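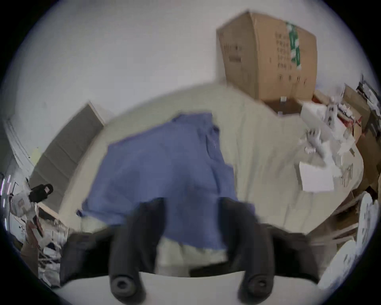
Blue fabric laid out on a cream cloth.

Benedetta Pace talks about editing her first anthology

Benedetta Pace was halfway through a slice of seed cake when I arrived, and she insisted on cutting me one before she would say a word about the book. That turned out to be very like her. She is the sort of editor who apologises for her comments in the margin and then leaves another twelve, and several of the writers she has worked with told me they had never been so thoroughly corrected or so well fed.

The anthology is called Falthorpe, after the made-up market town in which all six of its stories take place. It runs to 205 pages and comes out in April from Bravusis, the small press where Benedetta has been reading manuscripts, on and off, for the best part of a decade. It is the first book with her own name on the front.

"I never set out to edit anything," she told me. "I wanted to write one of the stories, and I had the town in my head already, with the river and the closed-down cinema and the hill that everybody complains about. Then I wrote my story and it was dreadful! Really flat. But the town was still good, and it seemed a shame to waste it."

So she drew up a sheet of notes about the place, three pages long to begin with, and put out a call for stories. Sixty or more would have been nice, she thought, and she'd have been content with twenty. She got 66. Some came from people she knew, a good many from people she had never heard of, and one arrived by post in a large padded envelope, typed on a typewriter, with the commas put in afterwards by hand.

"That one's in the book," she said. "It's the Chaudhary story, the one about the family who take over the bakery and can't get rid of the old sign. I read it standing up in the hall with my coat on. I'd meant to go out for milk, and I never did get the milk."
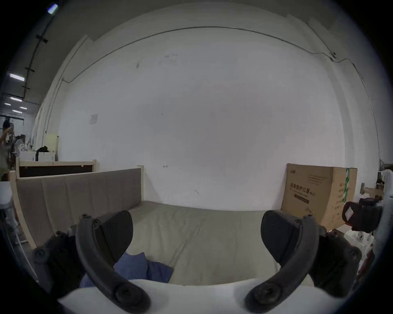
Did you ask the writers to share characters as well as the town?
They could if they liked, and I passed messages between the ones who did, but each story had to make sense to a reader who opened the book at that page.

What she did ask for was agreement about the streets. If one story had the post office next to the church, then it had to be next to the church in all of them, and this caused more letters back and forth than any question of plot or style. Two of the writers had each burned down the same pub, in different years and for quite different reasons, and neither wanted to give up the fire. Benedetta suggested that a pub might reasonably burn twice. In the finished book it does, and the second story has a lovely, weary line from the landlord about it, which I won't spoil.

I asked how she chose the final six, and she put down her fork and thought for a while.

"I kept a pile of the ones I was still thinking about the next morning. It's not very scientific, is it? Some of the best written ones didn't go in the pile at all. I'd admire them at night, and then I'd be brushing my teeth and couldn't have told you who was in them. And there was one with a terrible muddle in the middle, dates all over the place, a dog that changed its name, and I couldn't leave it alone. We spent the whole winter on that muddle. The dog is called Bernunar all the way through now, I'm glad to say, although I did catch one last stray Bernard in the proofs."

The order gave her more trouble than the choosing. She had the titles on strips of paper and moved them about for weeks, and at one point had the bakery story last because it has the gentlest ending. It now comes second. The book closes with the only ghost story of the lot, a quiet piece set in the cinema, and she admits that not everyone at Bravusis was happy with that.

"They worried people would shut the book feeling a bit cold. I said, well, I don't mind a bit cold. You can always put the kettle on."

Her own dreadful story has stayed in a drawer, apart from one paragraph describing the river in flood, which she gave away to another of the writers and which appears in the fourth story almost word for word. She won't say which paragraph it is. I have been through that story a couple of times since and I think I know, but I rang her to check and she changed the subject to my mother's hip.

There may be a second book. She has been asked about it and hasn't quite agreed, mostly on account of the letters, though she did mention that nobody has yet written anything set in Falthorpe's railway station and that the school is barely touched. She had the sheet of notes on the table by her elbow as she said this. It has grown to eleven pages, and there is now a bus timetable.

Falthorpe, edited by Benedetta Pace, is published by Bravusis in April. Interview first posted March 20, 2019.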